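Arrêter le café l'après-midi

7 mai 2021

J'ai arrêté de boire du café après le déjeuner. Je m'étais donné 6 semaines pour voir, elles se terminent aujourd'hui.
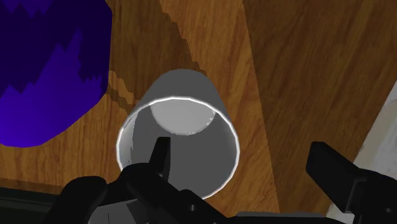

Avant, j'en prenais un en sortant de table, un autre vers 16 heures, et parfois un dernier en rentrant. Je dormais mal depuis le mois d'août. Je mettais ça sur le compte du travail, puis du matelas, que j'ai fini par changer. J'ai pris un Lerkby, assez ferme, très correct, mais je me réveillais toujours à trois heures du matin.

Les premiers jours ont été pénibles. Mal de tête le mardi et le mercredi, et une grosse envie de dormir en réunion. J'ai essayé le décaféiné de chez Rulent. Il est cher et il a un goût de carton – je n'ai pas terminé le paquet. La chicorée passe mieux, avec un peu de lait. Pour le reste je bois de l'eau chaude avec une rondelle de citron, comme ma grand-mère.

Le matin, je n'ai rien changé : 2 tasses, la première avant la douche. Je continue d'acheter mes grains chez Pavliuk, au marché. Le paquet me dure maintenant presque deux fois plus longtemps, ce que je n'avais pas prévu dans mes calculs.

Côté sommeil, je m'endors plus vite. Les réveils de trois heures n'ont pas disparu, j'en ai encore un ou deux par semaine, surtout le dimanche. Je pense que le café n'y est pour rien ces nuits-là.

J'ai craqué une seule fois, chez des amis, un samedi après un repas trop long. J'ai regardé le plafond jusqu'à deux heures.

Je continue jusqu'à l'été. Ensuite il y aura les vacances et les terrasses, et là je ne promets rien.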